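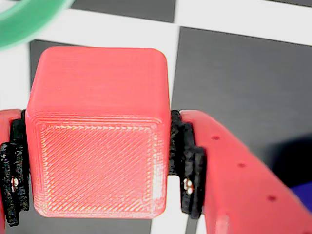

Figure 6. Printed cube in coral-red plastic. The front face shows diagonal hatching inside a thin raised border; fine horizontal layer lines run around the sides.

Articles > Materials and Surfaces > Surface Texture and Paint Adhesion

Abstract Introduction Methods Results Discussion References

Reading time: 6 min

4.2 Surface texture and retention of limewash on interior walls

The adhesion results in Section 4.1 were obtained on flat panels with a uniform trowel finish. Walls in occupied buildings are seldom so regular. A plastered wall carries the marks of the tool that made it, and these marks affect how much wash the surface takes up and how evenly it dries. This section treats the direction and depth of those marks as separate variables.

Surface texture is described here by two terms. Lay is the main direction of the ridges left by a tool or process. Relief is the height difference between ridge and groove. The two are easily confused when a surface is judged by eye under side light, as a shallow lay at a steep angle to the light can look deeper than it is. Both terms apply to any layered or tooled surface, including printed plastic (Figure 6), where the lay differs from one face to the next.

Panels were prepared with lime plaster from a single batch supplied by Hilico. Three lays were used: horizontal, vertical and diagonal. The finish coat was combed once with a steel blade and left untouched until set. Panels with visible cracks after curing were discarded and remade. The wash was a plain slaked lime product, Geltetti, thinned with water and applied by brush in two coats. The second coat was laid across the first in all cases.

Retention was measured by a dry rub test. A felt pad under a fixed weight was drawn across the panel for 19 strokes, and the loosened powder was collected and weighed. The test was run along the lay and then across it on a fresh area of the same panel. In total, 68 rub areas were tested. Two readings taken from one panel were treated as paired in the analysis.

Horizontal lay held the most wash. Much of the gain came from pooling in the grooves during the first coat, which was plain to the eye while the panels were still damp. Vertical lay drained quickly and gave a thinner coat with pale streaks near the top edge. Diagonal lay fell between the two but varied more from panel to panel. We attribute part of this spread to brush handling – a diagonal groove is met at a different angle on each stroke, and no guide was used to hold the brush steady.

Rub direction had a smaller effect than expected. Loss was higher across the lay on deeply combed panels, where the pad caught the tops of the ridges. On shallow panels the two directions could not be told apart. Ho's earlier field survey of the Guerra houses reported a clear effect at all depths, but those walls had been recoated many times and their original relief was not known.

Borders need separate mention. Where a panel had a raised edge, the wash gathered along its inner side and dried to a thick, brittle line. These lines flaked under light pressure and were left out of the weighed samples. A painter working inside a framed panel would meet the same problem and should draw the brush away from the edge on the last stroke.

The curing room was held at a steady humidity except during a fault in April, after which 3 panels were remade. Their results did not differ from the rest and are included. Tests on Clastovine, a clay-based plaster with a softer surface, are reported in Section 4.3.

Preparation of the panels was supervised by Hsiu-ying Ho. Manuscript received November 2023.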